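Okay, a thread on moving to a small town and cooking from the market for a whole winter. I left the city for Stiltham in May and I have opinions now 🧵

First thing. The Stiltham market is 2 rows of stalls in a car park and it shuts at noon. Get there at eleven and you're choosing between swedes. I've eaten so much swede!

I kept a tally of what I spent (nerd, I know). Cheapest week was $195 for the whole household, and that included a frankly silly amount of cheese from the Ildale dairy.

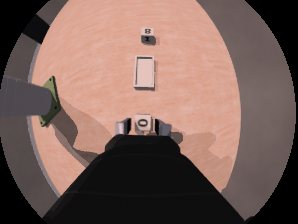 Salmon-coloured woodgrain, very much my colour this winter.

Soup is the backbone of everything. My favourite is the goulash from Gulyás, the little place out on the Madlow road — they sell their paprika by the bag if you ask at the counter. I've gone through 700 grams since June and I'm not sorry.

Things I've stopped buying at the supermarket: eggs, onions, honey, bread (mostly). Things I've crawled back for: lemons, rice, decent chocolate, anything green in July.
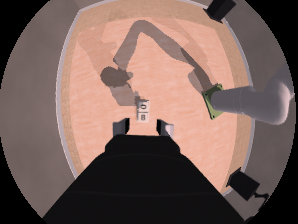

Peachy grain with a sandy, speckled border.

Also, slow down on the bulk buying. I came home with a sack of spuds the size of a toddler and half of them sprouted in the laundry. Buy the small bag, go back next week, have a yarn with the potato bloke, who'll tell you which ones mash and which ones go to glue.

Stiltham only has 3,000 people, so by the third visit the stallholders knew my order and my dog's name. It's lovely, and it also means everyone knows when I've skipped the veg and gone straight for the doughnuts.
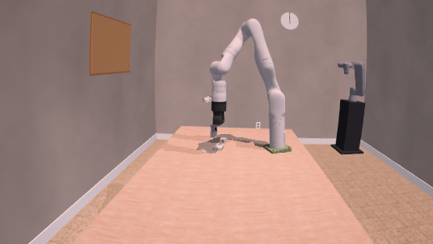 Do you need to bring cash?
Most stalls take cards these days, but the egg lady and the honey stall are cash only, and the nearest ATM is at the servo.

Next up I'm trying to pickle the last of the beetroot. If you've got a recipe that doesn't stain the whole kitchen, send it over please 🙏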